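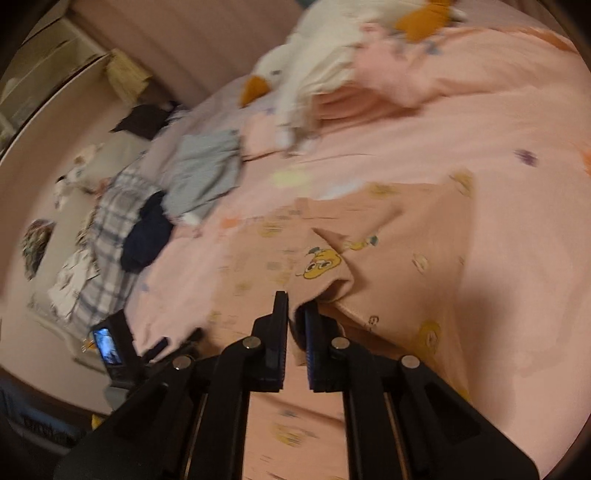
Fig. 1. Pink fabric pinched between gripper fingers.

Theater Management, Unit 4: Scaling the House
Notes, Wednesday, January 25, 2023
M. Sales

Read before section. Bring the Lindale seating chart, printed, and a pencil.

Terms first
Scaling = dividing the seats into price levels. Done before on-sale, on paper, one night at a time.
Gross potential = every sellable seat at full price, added up. Always a fantasy number but the contract will ask for it.
Holds = seats pulled from sale. House holds, press holds, tech holds (sound desk, sightline problems). Release dates go on the sheet, or they sit there till curtain and die.
Comps = free. Count them as attendance, never as sold.
Face value vs. what the buyer pays. Fees are seperate, write them on their own line.

Lindale numbers
Capacity 574. One price across the house last season, $34. Gross potential per show 574 x 34 = $19,516. Check it yourself, half the class got this wrong in the warm-up because they forgot comps come OUT first.

Say 10 comps a night. 564 x 34 = $19,176. Difference is $340, one show. Run is four shows. Now it's $1,360 and somebody has to explain it to the producer.

One price is easy to sell over the phone and easy to print. Problem: front center goes in the first week, side balcony never goes at all. You underprice the good seats and overprice the bad ones, same night.

Discounts, the usual kinds
- Early buyer. Ends on a date. If you extend it once, people wait for the next extension.
- Group. Needs a minimum and a deposit deadline, both in writing
- Student / senior rush. Day of show, at the window, cash or card.
- Promo code. Give every outlet its own code or you learn nothing about who sent the buyer.
- "Starting at" pricing. Legal trouble if there are only a couple of seats at the starting price. Have a real block at that level.

Discounts off the top price look bigger in the ad. Discounts off the low price mostly give money away to people who were coming anyway. Marlene's rule: decide the discounted average ticket you can live with, then work backward. Not in the textbook, is on the quiz.

The Leltham case
Sitcom parody musical, touring, split week. Presenter guaranteed the fee, thought the TV title would carry it. Opening night sold fine. Midweek didn't. They cut the price in public three days out and the full price buyers called the box office wanting money back. Staff had no script for this. Some got refunds and some didn't, depending who picked up.
What to take from it: discount quietly and narrow (a code, a list, one section). Write the phone script before the code goes live.
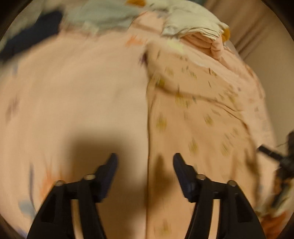
Papering
Giving tickets away to fill seats. Fine for press night and first preview. Bad habit after that, the locals learn to wait. Spread the paper through the house, don't dump it all in the back rows. Mark it in the system as paper, not as comps for the cast.

Settlement
Night-of paperwork between presenter and show. Gross, less taxes, less fees, less allowed discounts, = net. "Allowed" is the word everyone fights over. Anything not in the contract comes out of the presenter's side. See the Grorotora sheet in the packet, line by line, we'll do it together next time.

For next week
Scale Lindale at three levels, same gross potential as the flat price or better. Mark your holds. One paragraph on why the lines fall were they do.
Jaunzems chapter on subscriptions, skim only. Skip the part on telephone sales.
Spring project proposals due in April, date on the board.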